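Speaker notes – "Stop, start, and everything we never label"
Femdale evening talk, Mariama Gyamfi

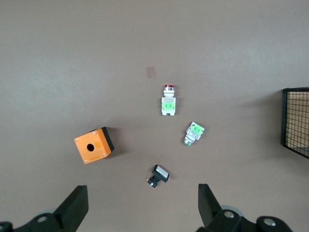
Slide 1: push-button switch, red cap, green label on the body

Leave slide up while people sit down. Don't start till the door's shut, it bangs.

Hello, thanks, who I am (short!). I write instructions. Manuals, signs, the card on the back of the hotel door. Been doing it long enough to be embarrassed by the early ones.

Tonight – words on things. The one or two words next to a switch, on a door, on a lid. Smallest writing job there is and the one people argue over longest.

Ask: hands up if you've pushed a pull door this week. Wait for the laugh. Don't fill the gap.

Slide 2 – "Off"

The easy one, supposedly. Off what? Off the light, off the alarm, off the whole building?
Story of the Rustico kitchen. Café, two switches by the back door, both labelled OFF. One was the extractor fan. The other was the walk-in fridge. Saturday staff turned off the wrong one at closing and came back to a lot of warm cream. The label wasn't wrong. You could turn things off with it.
Point: a label has to say what it's about before it says what it does. FRIDGE – OFF. Noun first. Say this twice, slowly.

(If running late skip the second Rustico story, the one with the bin.)

Slide 3 – colour

Red means stop. Red also means hot, sale, full, wrong answer, Tuesday's bins where I live. Green means go, or safe, or recycled, or vegetarian.
Colour gets seen first and read last. Someone across a room knows it's red well before they know what it says. So colour does the shouting and the word does the explaining, and if they disagree people believe the colour.
Example from the Tanui swimming pool job: green sign, white letters, NO ENTRY. People walked straight through it all summer. We changed the colour and didnt touch the words.
Mention colour blindness here, not at the end as an afterthought like last time. Plenty of people in any room this size. Never let colour carry the meaning alone. Shape, place, word – give them a second way in.

Slide 4 – how far away are they?

Most labels get written at a desk on a big bright screen. Then they're read in a corridor, at an angle, by somebody carrying shopping.
The test I use: print it actual size. Stick it on the wall. Walk off 6 steps. Turn round. Can't read it? Neither can they.
Do the demo. Card is in the blue folder. Get someone from the back row to read it out, not the front row, the front row are keen and will guess.
Then the second card, same words, capitals and small letters instead of all capitals. Let them say which is easier. They normally split, which is fine, say so. Long lines in capitals are harder work, single words it hardly matters.

Drink water.

Slide 5 – the Zulach lift

Everyone's favourite so don't rush it.
Office block, Zulach House. 9 floors. Entrance is on what the architects called level 2 because of the hill. Button in the lift said 2. Visitors coming down pressed G, got the boiler room, came back up cross.
First fix: a notice. "For exit press 2". A4, laminated, sellotape.
Second fix: a notice about the notice. "PLEASE READ SIGN". True, I have the photo, it's not in the slides, will show anyone at the break.
Third fix was ours. A sticker next to the 2 that said STREET. One word. Both notices came down and reception stopped getting asked.
Pause. Then – look at any wall with a lot of notices on it and the thing underneath is usually badly named. Notices grow on top of a bad label. Good line, keep it, don't explain it.

Somebody always asks why not renumber the floors. Answer: money, and the post, and the fire plan. Fixing the word was cheaper than fixing the building.

Slide 6 – words I'd throw out

Read down the list quick, bit of a rhythm to it:
Activate. Deactivate. Engage. Utilise. Initiate. Facility. Aperture (a real one, on a letterbox).
Replace with: Start. Stop. Turn on. Use. Begin. Room. Slot.
Someone will say it sounds childish. I got this from a client, wanted COMMENCE on a garden gate because START was "a bit primary school". Ask them what they'd shout across a room if something was going wrong. Nobody shouts commence.
Careful though. Don't sneer at technical words. If the people using it all say isolate then the label says isolate. It's their word. Go and ask them what they call the thing before you name it. I skipped that at Tanui and had to redo the plant room, all of it, my own time.

Slide 7 – instructions vs labels

Label says what it is. Instruction says what to do. Trouble when you try to do both in the space for one.
PUSH is an instruction. DOOR is a label. PUSH DOOR is somebody in a meeting not wanting to upset anybody.
Order matters too. "Press the button after closing the lid" – they've pressed it by the time they get to lid. Write it in the order hands do it. Close the lid. Press the button. Two lines, two full stops.
Same for warnings. Warning goes before the step. Obvious when you say it out loud, check the back of any cake mix.

Slide 8 – exercise (10 minutes, be strict)

Pairs. Each pair gets an envelope with a bad label in it. Rewrite it in three words or fewer. Write it big. Hold it up.
Envelopes are under the lectern. One spare set in my coat.
Go round, don't sit down. If a pair is stuck ask them who's reading it and what they're holding at the time.
Take four or five answers, not all of them. Over 10 minutes and we lose the questions, and the questions were the best bit on Wednesday.
The one about the tap always gets a row going. Let it. H and C, red and blue, and then abroad where C is hot. No right answer, just say you'd turn it and see.

Slide 9 – going home

Ask them to pick one label at work or at home. Bad one. Peel it off, write a new one by hand, leave it up a week. By hand is important, people will correct a handwritten one, they'll never tell you about a printed one.
Then print it.

Questions. Repeat each one into the mic, there's a loop for hearing aids and it only picks up the mic.

Likely ones:
– Pictures instead of words? Sometimes. Test them the same way. Ask people what it shows before you tell them. The washing label with the triangle, try that on anyone.
– Other languages? Shorter English translates better. Leave room, other languages run longer.
– Who should sign it off? One person. Not a group, please.
– What about braille? Yes, and put it where a hand would go looking. Don't wing this one, give them the leaflet.

Collect pens back off people. Lost most of a box last time.
Lights for the hall are by the side door – top swtich, not the bottom one.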